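Moving 14 boxes of pantry stuff and spices, what do I do about the jars?

Asked in Home & Kitchen, Furkbridge Neighbors Help

Hi all! We're leaving our apartment in Furkbridge for a house out in Clurthorpe (433 miles, my husband clocked it on the map twice and got the same sad number) and I'm down to the kitchen, which I have been avoiding for weeks. Clothes are done, books are done, even the garage shelf is done. But I cook a lot and I have a ridiculous amount of little jars and bottles. Spices, extracts, vinegar, the good honey my aunt sends, three kinds of mustard... you get it.

Last time we moved I wrapped everything in newspaper, tossed it in a big box and wrote KITCHEN on the side. A bottle of fish sauce opened up somewhere along the way and I'm still finding cookbooks that smell like it. So this time I want to do it right.

I've been looking at those plastic bins with the divided sections, the kind where you can keep tall things apart from short things. 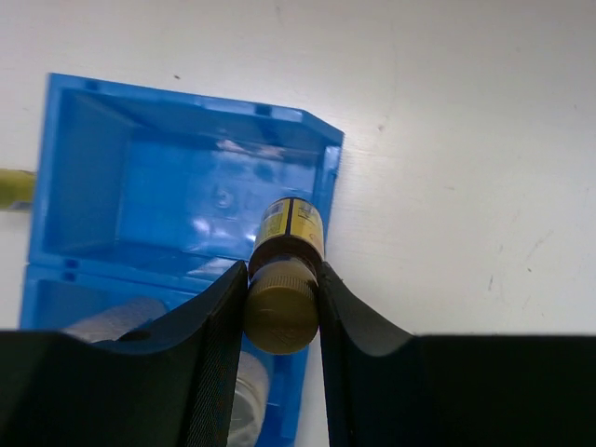
My questions are really these. Do I pack the opened stuff at all or just give it away? Is it okay for it to sit in a hot truck overnight? And do you tape the lids or is that going to leave gunk on everything? The movers (Troso, if anybody has used them, tell me how they were!) say they won't take open liquids, but they were kind of vague on what counts as a liquid. Is honey a liquid??

Thanks in advance, I have a week and a half and a lot of cumin.

3 answers

Answer 1 (marked helpful)

Honey is a liquid the minute it gets warm, so treat it like one! I've moved five times in nine years, and my rule is that dry spices ride in the truck and anything that pours rides in the car with me, down on the floor behind the passenger seat where it can't tip.

For lids, skip the tape. Take the lid off, lay a square of plastic wrap over the mouth of the jar, screw the lid back on over it. Works on vinegar, oil, soy sauce, vanilla, all of it. Then everything goes in a zip bag anyway, standing up. If you really want tape, use the blue painter's kind and take it off the same day you get there.

One night in a hot truck won't ruin your cumin. I'd worry more about chocolate and nuts, and about oil if it's already been open a long time. Smell it now, and if it smells like crayons, out it goes.

Also, go through the dates before you pack. I found paprika that had been to three apartments with me and tasted like dust. I paid Wike almost $600 for my last move and some of that was for hauling dead paprika.

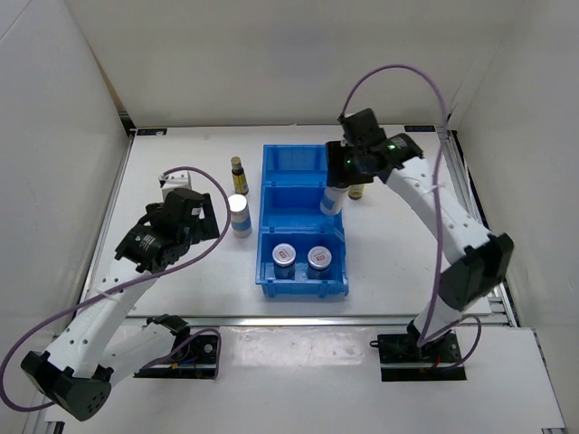

Answer 2
Attila Hajdu
Member, Furkbridge Neighbors Help
Posted June 2021

I'll disagree a little on bringing all the liquids in the car. We did that last November with two kids and a cat and there was no floor left for anybody's feet. What I'd do is use up whatever you can in the next ten days. Have mustard chicken. Have it again. Whatever is still open and cheap, offer it to a neighbor, and only carry the stuff that costs real money to replace, like your aunt's honey.

Small boxes for glass, please. People see a big box and fill it and then it weighs as much as a washing machine. Put a folded dish towel on the bottom and another one on top (you have to pack the towels someplace anyway), and write on the side AND the top, as they always get stacked.

We used Troso. They were fine, a bit late, very polite about our stairs. Ask them for the no-go list in writing. Ours had bleach and nail polish remover on it, and we wouldn't have guessed the nail polish remover.

Answer 3

just buy new spices, its like 500 bucks to move and you're worried about cumin lol. but yes to the plastic wrap thing, my mom does that with shampoo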